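# Detecting a held object from the wrist camera when the object is soft and see-through

Last updated 5 January 2023

You need a working Revus install, a wrist camera that publishes at a steady rate, and a gripper that reports its opening width. The steps assume you already ran the camera setup page and can see live images in the viewer.

The stock grasp check in Revus looks at gripper width only. If the fingers stop before they reach the closed position, it reports "held." That works for boxes and bottles. Plastic film and thin cloth squash down to almost nothing, so the width reads as closed and the planner goes back for a second try with the item still in its fingers. The fix is to add an image check and let the two vote.

## 1. Turn off automatic exposure

Open `wrist_cam.yaml` and set:

```
auto_exposure: false
exposure: 57
white_balance: fixed
```

With automatic exposure on, the image brightness shifts each time the gripper closes, and any threshold you pick will drift. Start at 57 and lower it if the finger lights spread into the area between them.

## 2. Mark the finger region

Run the region tool:

```
plirura region --camera wrist --name between_fingers
```

Close the gripper on a piece of film and drag the box so it covers the space between the fingers and a small strip above the crossbar. Keep the lit inner faces of the fingers out of the box. They are the brightest thing in view and will swamp everything else.
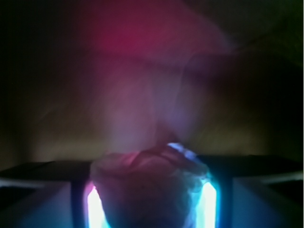
*Wrist view with a crumpled, translucent item between the lit fingers. Its top rises above the crossbar, so the box has to reach that high.*

The background is the other problem. A large pink blur behind a pale pink item leaves very little color difference to work with, so don't use color as the test. Use local sharpness. The held item sits at a fixed distance and shows folds and creases, while whatever is farther away stays soft.

## 3. Record the empty baseline

Move the arm to your usual lift pose, close the gripper on nothing, and run:

```
plirura baseline --region between_fingers
```

Do this again whenever you change the exposure, the lens or the finger pads. Ayanda Chauke's original script stored one baseline per pose. We dropped that in September, as a single one gave the same results on our cell.

## 4. Set the threshold

The tool prints a sharpness score for every image. Write down the score with the gripper empty, then with a few different items held. Pick a value between the highest empty score and the lowest held score – closer to the empty side if your items are very smooth. Ours ended up at 2,752. Yours will be different, as the score scales with the size of the box.

```
held_check:
 region: between_fingers
 metric: sharpness
 threshold: 2752
 min_frames: 2
```

`min_frames` is the number of images in a row that must pass. One is too jumpy while the arm is still moving.

## 5. Connect it to the planner

In the Masska task file, replace `width_check` with `either(width_check, held_check)`. Reload the task and watch the log during a lift. You should see both results on the same line:

```
lift: width=closed image=held -> HELD
```

If the line shows `image=stale`, the camera messages are arriving late. Check that the camera and the planner use the same clock before changing anything else.

## Known problems

- Glare on a fold can raise the score for a moment. Dim the finger lights before you raise the threshold.
- Flat, tightly stretched film scores low. We have no good answer for this yet.
- The Potgieter driver reports width in meters, and the older one used millimeters. Check the units if `width_check` says "held" all the time.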